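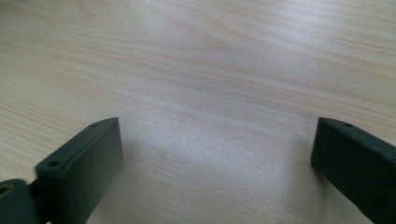

Submitted by Friederike Kasten, Trindlow data collection group
Progress report to Viltden, March

Collection for the household tasks module is on schedule. The set now holds 200 recorded episodes, all made with the paired hand-held grippers. Hnat Vakulenko has reviewed 138 of them and rejected 22, mostly for lost tracking at the start of the episode. The rejected files are kept in a separate folder and are not used in training.
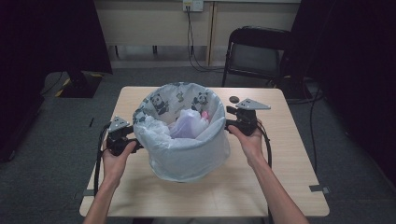 How many accepted episodes does the first training run need?
The first run needs 100, and the reviewed set already covers it.

Stepan Moroz has rewritten the labelling guide so that each episode is split at first contact and at release. Labels made under the old guide will be converted by script, then spot-checked. 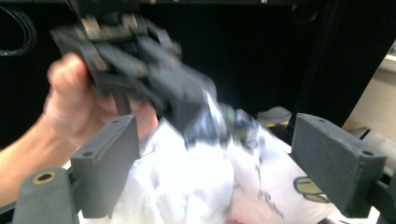 Conversion will be done on the Grondavska server, where the storage quota is the main constraint. We request approval to move the raw video to the archive once checksums have been verified.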